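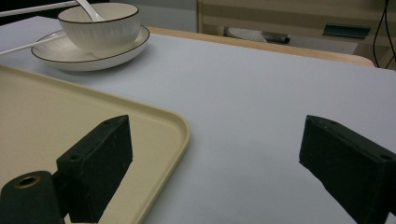

3 min read

Clinadow pharmacy access project: progress report for the April quarter

This is our second report under the current grant. The first ran to several pages and drew one comment, which was that the page numbers were wrong. We have kept this one shorter and left the page numbers off.

What we said we would do

The grant pays for a plain-language information line for people who have moved from a prescription medication to one they buy off the shelf, mostly for heartburn and allergies. When a drug goes over the counter, the doctor drops out of the conversation and the insurance plan usually drops out with it. The patient is left with a folded leaflet in very small type. We promised to answer questions by phone, rewrite our handouts, and get those handouts onto pharmacy counters in Nolska and Coelho.

Calls

We took 315 calls this quarter, against 286 last quarter. We would like to credit our outreach. Pollen season probably deserves a share.

The most common question was whether the store version is the same as the one the doctor used to prescribe. Sometimes it is, sometimes the strength is different, and sometimes the brand name now covers several products with different active ingredients in nearly matching boxes. Our staff ask callers to read the active ingredient aloud from the label. This takes longer than you would think, and we now have a pronunciation guide taped up by each phone.

The second most common question was about price. Some callers pay more without a prescription than they did with one, and they are not pleased to hear that this can happen. We can tell them to ask their plan whether a written prescription would still be covered, and to check whether their flexible spending account will pay. We can't make it cheaper, though several callers have suggested that we try.

Any caller who reports a serious symptom, is pregnant, or takes more than one regular medication is passed to the on-call pharmacist. That arrangement is working. The hold music is not, and complaints about it have been logged under "other."

Handouts

We planned 8 handouts and have finished 5. The finished ones cover nasal sprays, antihistamines, antacids, acid reducers, and how to read a drug label. The nasal spray sheet went through more drafts than the rest put together, mainly over which way to point the nozzle. (Slightly outward, away from the middle of the nose. You may have that for free.)

The remaining three are eye drops, children's dosing, and combination cold products. Children's dosing is with the clinical reviewers, who have asked us to remove every mention of a teaspoon. They are right, and it means redoing the table in milliliters. We expect all three before the next report.

Pharmacy counters

Nolska is done. Every pharmacy we approached took a rack, including one that had turned us down in writing and then seems to have forgotten.

Coelho is behind. The chain there wants its legal office to read each handout, and its legal office reads at its own pace. In the meantime the clinic and the library are giving them out.

Phone system

The move to Vendance took two weeks longer than budgeted. Calls now reach us in the order they were made, a feature we had assumed the old system also had. Voicemail after 6 p.m. works. Call-length reports don't yet, so that figure is missing from this report and will be in the next one.

Money

Spending is slightly under plan. The printing for Coelho hasn't been ordered, and we don't want to pay for sheets the lawyers may rewrite. We ask to carry that amount into next quarter. The phone move went over, and we covered the difference from the travel line, having traveled nowhere.

What we need from you

A yes or no on the carryover, and the current version of your logo. The one we were sent prints purple.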